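Notebook, Wistdale bench
Jul 7, 2026

Subject: flip-flap guessing board, French animal card set. Hinge and card-slot check before it goes back to Ninder.

Received with the flaps fitted and the cards already in their slots. Frame is white plastic, flaps are red with a molded question mark. Request from Ninder is short: say whether the hinges are worth keeping as drawn, and whether the cards can be read with the flaps down. Abelardo Rivadeneyra wants the answer before the October tooling order.

Hinge notes first. Each flap pivots on two molded stubs that snap into the divider. Stub fit varies across the board. The tight ones need a second push near the end of travel. The loose ones drop under their own weight once past vertical. No cracked stubs. One flap had flash on its left stub, trimmed with a blade, refitted, no further trouble.

The embossing does not read the same on every flap. On some the question mark is sharp, on others only part of it catches the light. Could be the mold, could be the angle of the bench lamp. To be repeated under the overhead light before I write anything to Bepari about it.

Card check done with three cards exposed, Chien, Rouge-Gorge and the fly, the rest left covered.
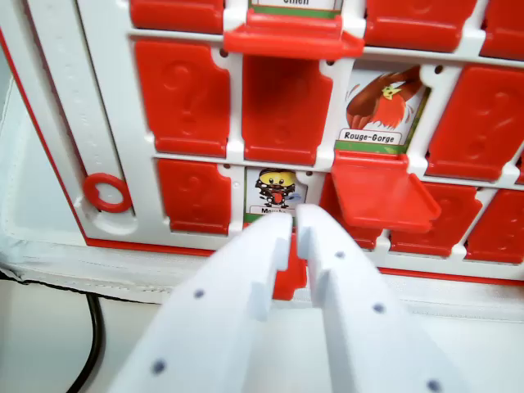
Abelardo disagrees with treating the lowered flaps as a fault. His view is that players sit on one side and look slightly down, so a flap that stands out over the row below costs them nothing, and that Fimach shipped the same geometry for years without a complaint on that point. He would rather the money went into the stubs.

Fair as far as it goes. My objection is to the player who leans back. From a low seat the lip of a lowered flap covers the start or end of a name in the next row, and the names are what children ask about. A steeper stop angle would fix it with no change to the card. I will draw it both ways and let Ninder choose.

Cycle test: set for 4000 on one flap from the spare bag, pause at 2000 to measure the stubs. Stopped at 600 today when the clamp worked free. Count stands, will resume from there. Stub wear at 600 too small to measure with the calipers I have here.

Same three cards, checked again for how much of each name stays readable.

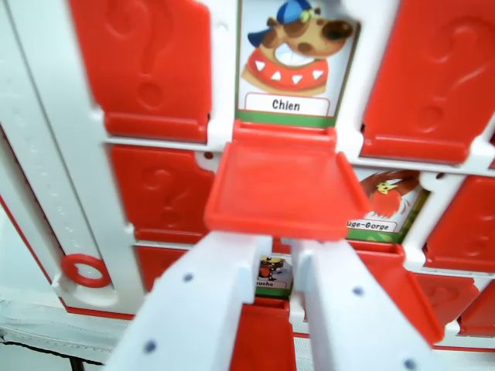

Chien clear of its flap; Rouge-Gorge partly hidden behind it.

Chien reads in full. Rouge-Gorge loses its first letters to the tilted flap. The fly is the worst of the three, only the end of the name shows.

To do:
Re-clamp and resume the cycle test.
Repeat embossing check, overhead light.
Ask Bepari for the stub drawing, current revision.
Draw stop angle, present and steeper.
Put the trimmed flap in a marked bag if it comes out again.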